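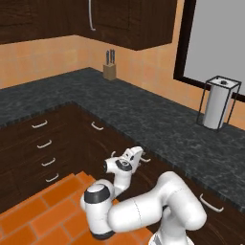 Last updated: March

Search this site Go

Does a longer warm-up make for a rounder trot? My equine science project

So I picked this topic for a pretty selfish reason. I ride a mare called Tiditz, and for the first stretch of every lesson she goes like an ironing board. Head up, back flat, short choppy steps. My instructor, Treasa Heffernan, kept telling me I was picking up the trot too early, and I kept saying I didn't have all evening. When the project came around I figured I might as well find out who was right (spoiler, it was Treasa).

I used three horses from the barn at Quiroga: Tiditz, a gelding named Lalta, and Isodside, who is a retired eventer and has opinions. Each horse got a short walk warm-up of six minutes on some days and a long one of 18 minutes on others. Then we trotted down the long side of the arena over a raked 60-foot strip, and I went back with a tape and measured between hoofprints. Oriana Lucero rode every single trial so the rider stayed the same, and she was a really good sport about it, even in the rain!

I ended up with 258 stride measurements and threw out 92 of them, mostly where a horse spooked, broke to canter or wandered off the strip. That left 166 I trusted.

Tiditz and Lalta both took longer strides after the long warm-up, Tiditz by almost five inches on average. Isodside didn't change at all. He's older and I'd expected him to need it most, so I was pretty surprised. Oriana thinks it's because he's out in the pasture all day and walks himself loose, while the other two come straight from their stalls. I didn't keep track of turnout, and I wish I had.

Stride length also isn't the same thing as roundness, which my title kind of skips over. I wanted to score the topline too but I couldn't do it the same way twice, so I dropped it. Next time I'd use more horses and write down turnout hours from the first day. I walk Tiditz for the full 18 minutes now, and Treasa hasn't said a word about it.

Contact the student projects page | Back to top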